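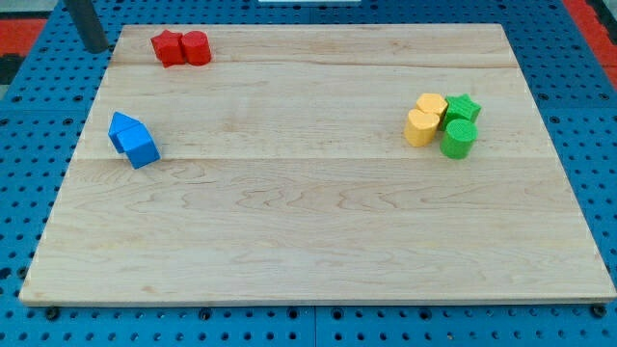

According to one reader, I'm a snob for wearing a wind-up watch, and a cheap quartz would keep better time for a tenth of the money. Fair enough on the second part! My Hevasau cost me $325, it gains a couple of minutes a week, and the $39 Pinmont in my sock drawer beats it without trying.

But I still think more people should try a watch they have to wind. I do mine at 7 a.m. while the coffee drips, and I like having one thing in the house that doesn't want charging, updating or pairing with my phone. If I forget, it stops, and then I set it again. No big deal.

What bugs me about a lot of inexpensive quartz watches is the way we treat them. The battery dies, the thing goes in a drawer, and by December we're shopping for another one. I've done it myself with 2 perfectly good watches (well, one good one and one with a truly awful strap). A battery swap at the Herrera counter in Rivville would have fixed either of them while I looked at straps I didn't need.

Now, servicing a mechanical watch isn't free. I paid $65 for mine last spring and grumbled all the way to the car — and I know plenty of shops charge a lot more than that. If your budget says quartz, get quartz and enjoy it. Just please change the battery before you go buying a new watch. And if you ever see an old hand-winder at a yard sale, give the crown a few turns and hold it up to your ear. I bet you'll at least ask the price.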